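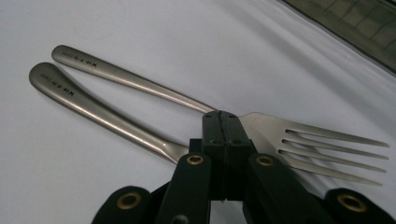

Good everyday cutlery deserves more love! At Zarby, a tiny kitchenware shop in Grestgate, a whole wall is given over to forks and spoons, and I could have stayed until closing. Brushed steel is my favourite finish -- it takes the light softly and suits a weeknight dinner as well as a birthday lunch.

Then there's the clear tray, with its ridged floor and handle slot, roomy enough for a wooden spatula. 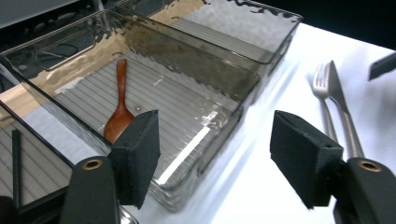
Should wooden utensils go in the dishwasher?
Wash them by hand in warm soapy water, dry them straight away and rub in a little food-safe oil when the colour starts to fade.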